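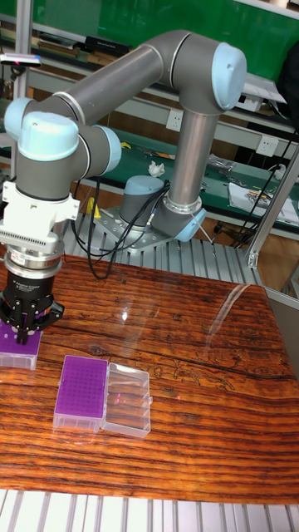
Zurkus, our robot arm, holds a purple box with its fingers. A second box stands on the table next to its lid.

Search this site Search Young readers All topics

How we built a robot that moves small boxes
April - by Ankica Tomić

Do you know the machines at the fair where you try to catch a toy with a metal claw? You push the stick, the claw goes down, it closes, and very often the toy stays where it was. A robot arm has the same difficulty. It must go to the right place, close its fingers at the right moment and not drop anything on the way.

At the Tessier shared workshop in Hustville we have been building a place where a robot arm can practise this. A shared workshop is a big room with tools that many people use together. You can come with your bicycle, your broken chair or, like Areti Kontogiannis and me, with a plan for a robot. We call the robot Zurkus. I will explain to you how it works and how we put everything together.

An arm like yours, only with more bends

Stretch your arm in front of you. You can bend it at the shoulder, at the elbow and at the wrist. The places where it bends are called joints. Zurkus has six joints, and on several of them there is a round cap in light blue. The grey tubes between them are like your bones.

Inside a joint there is an electric motor. When the motor turns, the part of the arm after it turns too. If the joint near the base moves only a very little, the hand at the other end moves a lot. Try it with your own arm: hold the elbow and the wrist stiff, and move only the shoulder. Look how far your fingers travel!

The arm cannot walk away. Its base is fixed to a metal plate, and the plate is fixed to a strong frame. This was the first thing we built. The frame is made of aluminium, which is a light metal that doesn't rust the way iron does. The bars have long slots in them, and you can slide a special nut along the slot and tighten it wherever you want. It is a bit like a building set for adults. Areti put one bar on crooked and we found the mistake only two evenings later, so we had to open a good part of it again.

The hand

The hand of a robot is called a gripper. Ours is black and has three fingers. The fingers have bends also, so they can go wide apart or come close together with the tips almost like a beak.

Between the arm and the gripper there is a white block, and under it some silver rings. These parts join the hand to the wrist. You can think about a vacuum cleaner, where the long tube stays the same and you put a different brush at the end.

Your own hand has one thing that I miss very much in a robot, and this is the skin. With your skin you feel if a glass is slippery or if an egg is going to break. For a simple gripper we must decide before how far the fingers close. Too little and the box falls down. Too much and the box can crack, and I have swept up enough small pieces of plastic this spring to know it well.

What is in the purple boxes?

In a laboratory people often need to move tiny amounts of liquid, sometimes smaller than a raindrop. They do it with a tool called a pipette. At the end of the pipette they put a small plastic tip, and when they change to another liquid they take a new tip, so the two liquids don't mix.

The tips stand in boxes. Each box has a purple top with a lot of small holes in straight rows, and each tip stands in its own hole like a candle on a cake. There is a clear lid also.
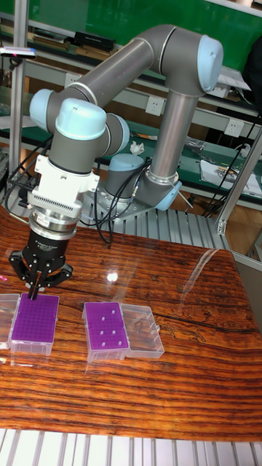

For a robot such a box is a good exercise. It is light, it has straight sides, and it is always the same shape. But the clear plastic is difficult for it. You and I see a lid and understand that it is a lid. A camera looks through the plastic and sees the table behind, and then it may believe that there is nothing at all. Shiny things are also a problem. Our table top has a beautiful brown and orange wood pattern and it shines like a wet floor, with a bright white spot where the light comes back from it. I like this table. Areti says that next time we take a dull one.

How does the robot know where to go?

There are two ways to tell it.

The first way is to show it. You move the arm to a place and press "remember". Then you move it to the next place and press again. Afterwards the arm can go from one place to the other by itself. This works very well if the box is always waiting in the same spot. If your little brother pushes the box one hand to the side, the robot will go to the old spot and close its fingers on the air.

The second way is to write a program. A program is a list of small orders that the robot reads one after the other. Ours has 259 lines at the moment. Most of them are very boring, and I translate for you a piece of it into normal language:

Open the fingers.
Go above the box.
Go down slowly.
Stop.
Close the fingers.
Go up a little.
Wait.
Go to the left.

You see that we must say everything, also "stop" and "wait". When you take a cup from the kitchen table you never say this to yourself. Once we forgot the line "open the fingers", and Zurkus came down with a closed hand and pushed the lid away across the table.

We write in a notebook each try, with a plus if it went well and a minus if it didn't. There are 1,106 tries in it now, and 206 of them have a minus. I was a bit sad about the minuses in the beginning. Later I noticed that we read those pages much more often than the others - the next change in the program always comes from there.

Try it at home without a robot

You need one friend, one empty box with a lid and a scarf. Your friend puts the scarf over the eyes and is the robot. You are the program. You may use only these words: left, right, forward, back, up, down, open, close, stop. Your friend must do exactly what you say and nothing more.

Try to take the lid off the box and put it next to it. Then change places. Write down which word you forgot most often. My nephew in Grullberg forgot "stop" each time, and his sister had the whole box on her knees.

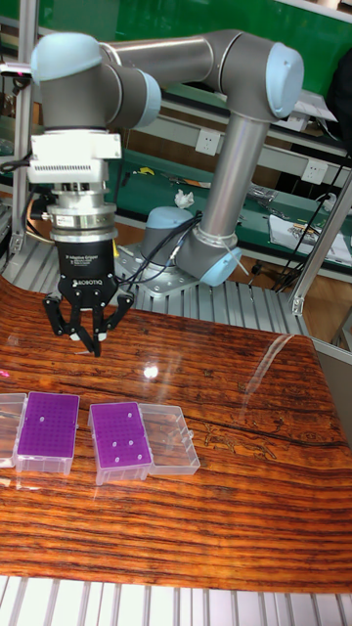 Is it dangerous?

A robot arm is strong and it doesn't see you as you see it. So we have rules in the workshop, and they are the same for children and for adults. When the arm moves, hands stay away from the table. Long hair is tied. One person always stands near the red stop button and does nothing else, no telephone and no sandwich. If something falls down, we stop the arm first and only then we pick it up.

Arms of this kind are often called collaborative robots. Collaborative means working together. It is a nice word, but the rules stay the same.

Words to remember

Joint - a place where the arm can bend or turn.
Gripper - the hand of the robot.
Base - the foot of the arm, where it is fixed.
Pipette - a tool for moving very small amounts of liquid.
Program - the list of orders that the robot follows.

The next job for Areti and me is the lids. We want Zurkus to lay a lid back on its box so that it closes well, and at this moment it puts it a little bit crooked.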